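Programs > Shared Equipment > Sendard trial > Progress report 2

Last updated: January

To: Oldřich Ďurica, Skorkusholm Fund
From: Ctibor Halás, Okovov pilot office
Re: Sendard hand-held gripper kit, second reporting period

You asked last time for fewer adjectives and more progress. I have done what I can on both counts.

The short version is that the kit works, the manual doesn't, and we would like to keep going. The long version follows, mostly because the grant agreement says it must run past one page.

Where we are

We are now 23 sessions into the 48 you are paying for. The plan had us slightly further along. The gap is one lost week, spent waiting for a replacement charging cable that Sendard shipped to our old address, then to our old address again. In that time we rewrote the setup sheet, so the week shows up in the budget as documentation.

The sessions have produced 3,729 recordings that passed our own check. The target for the whole trial was 2,000, a number I proposed myself last spring and now see was cowardly. Please don't raise it retroactively. A recording passes if the grip opens and closes when the operator meant it to, the marker stays readable, and the file has both a beginning and an end. That last condition sounds easy until you have met the export tool.

The kit in daily use

The hardware has earned most of my goodwill. New operators pick up the grip in a few minutes and then spend an hour learning to stop waving it while they talk. The finger pads have held up well. We swapped one pair early, on the advice of the manual, and compared the old ones with the new ones on the bench. I could not tell them apart, and neither could the person who had installed them.
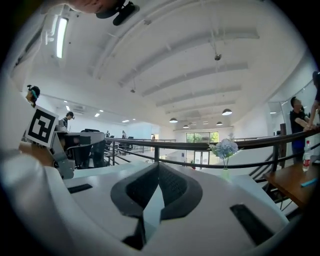 Operators do complain about their wrists after long stretches, so we now cap a turn at twenty minutes. Sendard's brochure says the tool "disappears in the hand." It has not done so yet, though we did misplace one over lunch on a Wednesday and found it in a drawer with the tape.

Setup is the slow part. The calibration step asks you to hold the tool still, then move it in a smooth figure eight, then wait for a tone. The tone is identical to the low-battery tone. We have raised this with support, who agreed that it was the same tone.

Compared with Katayama

You asked whether we should have gone with the Katayama kit. We had one on loan for two days, which is enough to form opinions and not enough to be fair. It is lighter, its software is much calmer, and its manual was clearly written by someone who had held one. It also costs more per unit, and spare pads come only as part of a service plan that made our purchasing person laugh out loud. For a lab with money I would call it the nicer tool. For us, Sendard remains the right choice, provided they fix the export.

Problems, in descending order of how much I mind

The export tool drops the last few seconds of a file if the laptop goes to sleep. Our workaround is a laptop that is never allowed to sleep.

The software update released midway through this period renamed every folder. Old and new recordings now sort into separate lists, and we have written a small script to reunite them. You are welcome to it.

The carrying case will not close over the tool with the marker bracket attached. Taking the bracket off means calibrating again (see tone, earlier). We carry the kit in a tote bag.

Money

We are under budget on parts and over on operator hours, and the two very nearly cancel. I would like your permission to move the unspent parts money across before the next period. The form is attached, along with the other form that authorizes the first form.

Next period

We will finish the remaining sessions, bring in operators who have never touched the kit, and repeat the bench comparison on the pads once they have some real mileage. Sendard has promised an export fix. I have put it in the schedule in pencil.

If you want to visit, mornings are best. Wear something you don't mind calibrating in.

Contact: Ctibor Halás, Okovov pilot office | © Skorkusholm Fund | Back to top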